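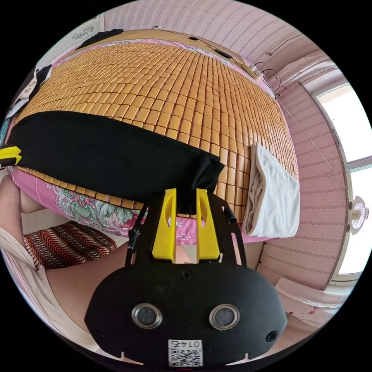 1/ Semana de percepción en Orkby, el módulo que saca la pose de la pinza a partir de vídeo gran angular. El fallo que más nos costaba era la deriva con texturas repetidas. Una estera de teselas como esta es un mal caso: cada fila se parece a la siguiente y el emparejador salta una tesela entera sin enterarse. La sábana de flores del lateral ayuda bastante más.

2/ Primer cambio: el emparejador ya no acepta un punto si tiene un gemelo cerca. Perdemos puntos, pero los que quedan aguantan. Límite de 500 por fotograma, antes 2.000.

3/ Segundo cambio, de Laimutė Dambrauskienė: máscara fija para la propia pinza. Los dedos amarillos y la placa negra se mueven con la cámara y el optimizador los tomaba por fondo quieto.

4/ Repasamos 161 secuencias con la versión nueva. En 13 se sigue perdiendo la pose, casi siempre con tela negra muy cerca – ahí no hay textura que seguir.
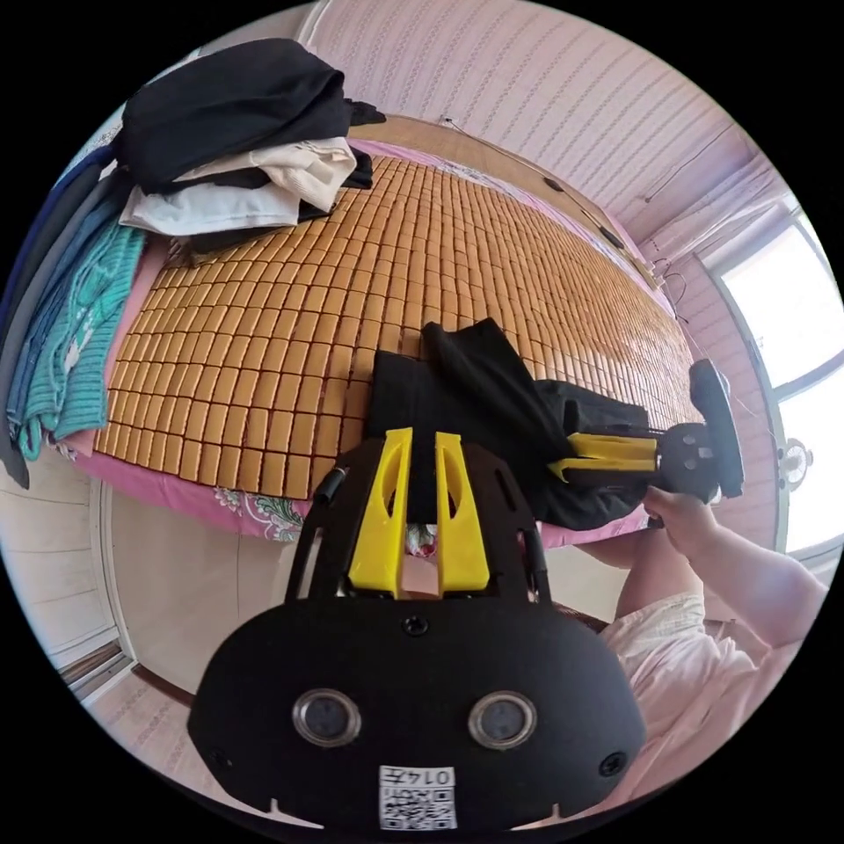

5/ Dos pinzas

Con dos pinzas hay otro problema: cada una estima su trayectoria por separado y hay que llevarlas al mismo mapa. Cauã Furtado lo resuelve con un ajuste conjunto al final. Funciona, pero es lento.

6/ Pendiente: sincronizar relojes antes del ajuste y no después. Lo miro el viernes por la tarde. La rama se llama tandenham, por si alguien quiere probarla.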